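Last updated: May
By Colin Sugden and Callum Sowerby

4. Evaluation of the Gedent tabletop kit

The Gedent kit is sold by Stostex as a two-arm manipulation package with parallel grippers, a control license and a library of household tasks. We reviewed it on the small-article task set, in which toothbrushes are handled at a wire caddy on a wooden table. Slender handles test grip alignment, and clear film is a known difficulty for the depth module supplied with the kit.

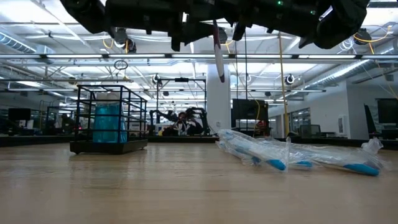 Manipulation Systems Group, Laltarberg

4.1 Task layout

The operator chooses a caddy position and the software derives the approach heights from it. Wrapped stock is placed to the right. The vendor recommends a clearance of 60 mm between the caddy rim and a suspended article; we kept this value for all runs. Setup took 2 hours, most of it spent on hand-eye calibration.

The task library assigns one arm to the caddy and leaves the other free for the stock. Arbitration between the arms is handled by the Sial planner - a licensed component that cannot be replaced by the user. In 7 sessions the planner issued 3 protective stops, all during simultaneous approach.
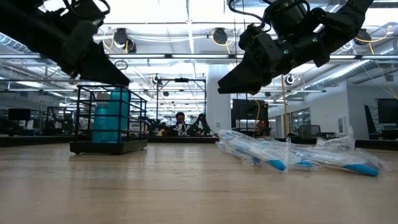
Figure 4. Left gripper at the rim of the wire caddy; right gripper above and slightly left of the packaged items.

4.2 Orientation of the article

Articles lying flat at an angle are harder to handle than suspended ones. The grasp point must be taken along the handle, clear of the bristle head, and the wrist turned to match before closure. The kit offers no preset for this. We wrote our own routine against the published interface, which is adequately documented but omits units for jaw force. 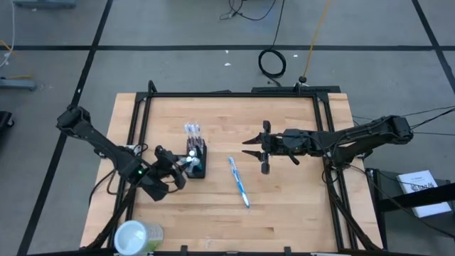
Photo: Callum Sowerby

With the toothbrush diagonal on the table and its head toward the holder, the right arm works close to full extension. Stostex lists the usable reach without a gripper fitted - buyers should allow for this when sizing the table. The cable runs at the arm bases also need floor space that the installation sheet does not mention.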